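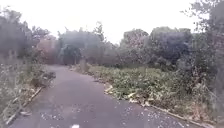

Edge Condition and Surface Litter on the Harkcombe Path
Student project report, submitted July 14, 2021

1. Purpose

Our group studied the path at Harkcombe as our outdoor project for the spring term. The question was simple: where does material collect on a narrow path, and does the type of edge make a difference? We compared stretches that have a curb with stretches that have only loose stone and grass along the side.

2. Method

We walked the path in both directions on 2 visits in April. It was divided into 8 sections, marked on a printed map. For each section we wrote down the edge type on the left and right, what was growing next to it, and any litter on the surface. By litter we mean plant material such as petals, leaves and twigs, as well as trash. We recorded 183 entries in total and typed them into one table afterward. Entries that two group members had logged twice were removed before the total was made.

Left and right always refer to the direction we were walking. This caused some confusion on the first visit, and the sheets for section 3 had to be redone.

3. Curbed sections

In these sections the curbs are low and the plants stand close behind them. Broad-leaved ground plants grow up to the curb and over it in places. Dry leaves gather along the line where the plants meet the curb. Small pale specks, which we logged as "petal or leaf, unsorted," lie on the asphalt itself, and they are not spread evenly across the width.

Larger clumps were logged separately. We did not move anything during the survey.

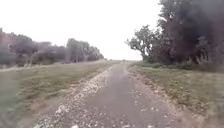
4. Open sections

Where there is no curb, the edge is harder to define. Pale gravel and white stones form a band between the path and the grass on one side. On the other side the edge is narrower, with bare earth and scattered stones. We measured width from the inner side of the stones, so our widths for these sections may be a little low.

Small loose stones on the surface were the most common entry here. Leaf litter was logged less often, although the grass verge is wide and trees stand on both sides.

5. Problems

Our categories were too broad. "Loose stone" covered everything from grit to chips, and a second size class would have helped. We also had no good way to judge whether the gravel had been laid as an edge or had moved there from the surface. The table does not separate the two.

6. Further work

The same sections should be walked again in fall, using the same map and the revised sheet in Appendix B.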